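The Inhaler That Learned to Count

Asthma treatment has a strange problem. The medicines are very good, and have been for decades, yet plenty of people who own them still wake up at 3 a.m. fighting for air. Ask any respiratory nurse why and you'll hear the same answer: the preventer inhaler is sitting in a drawer.

I've been following the new wave of connected inhalers for a couple of years now, and I can't remember the last time I was this excited by a piece of plastic. The one I keep coming back to is Humider, a clip-on cap developed by the small respiratory firm Tolta. It fits over a standard preventer inhaler, logs each puff, and – this is the part I love – measures how fast the person breathes in. Most of us who use inhalers do it badly. We breathe too hard, or too early, or we forget to hold our breath at the end, and half the dose lands on the back of the throat.

The Lehtinen study, named for the lung clinic where it was run, set out to see if a cap like this could change anything that matters to patients. It enrolled 111 adults with moderate asthma, all of whom had been given steroid tablets for a flare-up at least once in the previous year. Half got the cap with feedback switched on. The other half got an identical cap that recorded quietly and said nothing at all.

I visited the clinic in February, when the last patients were coming in for their final breathing tests. The waiting room was full of people comparing scores! One woman had stuck a chart to her fridge. A retired bus driver told me he'd been using his inhaler wrong for 5 years and was furious that it had taken a beep to put him right.
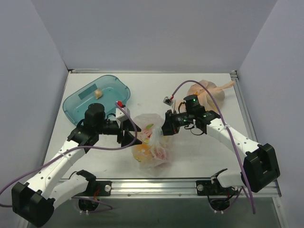 4 min read

So what does the feedback look like? It's wonderfully simple. A green light means the breath was slow and deep enough. An amber light means try again next time, a little slower. There is an app for those who want one, with graphs going back months, but the team told me that many patients never opened it after the first week. The light was enough.

The results are still being written up, so I'll be careful. What the researchers will say is that people in the feedback group took more of their prescribed doses than the silent group, and that their technique got better within 2 weeks and stayed better. Whether that means fewer flare-ups is harder to show in a study this size, and they know it. A larger trial is being planned at the Jornberg center, with a target of 3000 patients, including teenagers, who are famously the hardest group to keep on a daily preventer.

There are fair questions to ask. Who gets to see the data? Tolta says it goes to the patient and, with permission, to the clinic. Some doctors I spoke to worry about having one more dashboard to check before lunch. And a cap that costs more than the medicine inside it is going to need a strong case behind it before any health plan pays.

Still, I came away delighted. So much of the talk in asthma is about new biologic drugs, and they have changed lives for people with severe disease. But most patients will never need one. They need the inhaler they already have to reach their lungs, twice a day, month after month – and a small green light seems to help.

If you use a preventer yourself, ask your nurse or pharmacist to watch you take a puff at your next visit. It takes a minute, and no special cap is required.

Published 12/08/2019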